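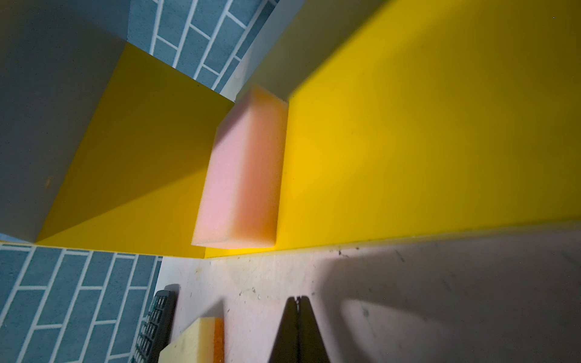 Please tell me the premiere dates are per country this time, one reader wrote under the first release, because a single "release date" column is useless for anything that streams. Fair point! So yes, they're per country now, and that's most of what changed in this version.

Plomilia: premiere dates for animated anthology series

Last updated Monday, May 10, 2021

What's in it

One big CSV, 1346 rows, one row per episode per country. It covers 109 anthology series (short films by different studios under one title, basically) that went up on eight streaming services. I started it in January when I wanted to know if the Drasmont shorts had really come out in the same week everywhere. They hadn't, and then I couldn't stop.

Columns

series_title – the title on the service's own page, in the original language
title_en – English title, blank if there isn't an official one
studio – the studio credited for that episode, not for the whole series
service – where it premiered
country – two-letter code
announced – date of the first public announcement I could find
premiered – date it could be watched
dub – yes, no or later
notes – free text, a bit of a mess, sorry

Where the dates come from

Press releases first, then the service's "coming soon" page, then trailers. Barnen is the easy one, they keep every old schedule page online (bless them). For the Bošković catalog I had to go through newsletters by hand, and a few of those only say "this spring," so I left the day off and wrote the season in notes.
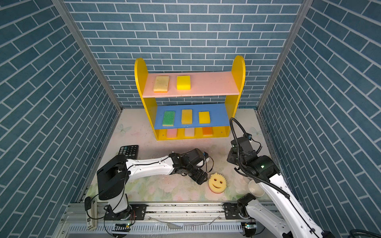

If two sources disagree I keep the later date and put the other one in notes. That rule bit me with the late-night premieres – a show that goes up at midnight Pacific is already on the next day's list in Europe – so please don't read a one-day gap as a delay.

Known problems

Over 35 rows have no announced date at all. Studio names aren't fully cleaned up, and Drasmont shows up both with and without "Animation" on the end. The dub column says what was there on premiere day, and I don't go back to check when a "later" turns into a real dub. Sequels count as their own series, which not everybody likes.

Using it

Do what you want with it, a credit would be lovely. The file is UTF-8, and if Bošković comes out as garbage in your spreadsheet, that's an import setting. Corrections are very welcome as an issue with a link to the source. I usually get to them on weekends.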